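Zollotex rating tool, three months in

We moved 49 people off the old spreadsheet and onto Zollotex for reviews this spring. Quick notes becuase I have a meeting.

Setup was fast. Goals, check-ins, peer comments all in one place. Good. Managers at the Skarthorpe office had it running before lunch.

The scoring though – still a 1 to 5 box at the end, and you can't switch it off. Half our leads just give everyone a 4. Same as before, prettier screen. Comment field caps at 273 characters, way too short for anything usefull.

Reminders are nice. Exports are a mess – Gaber did that part better, and cost less. Support answered in 35 minutes the one time I wrote.

Would I renew? Maybe, if the comment cap goes. Asked them about it in May, no word yet.

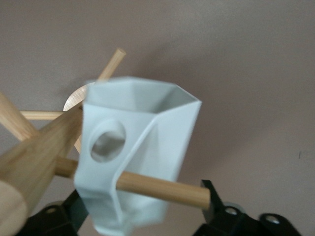 Mobile app is fine for check-ins, skip it for full reviews. 3 out of 5, and yes I know.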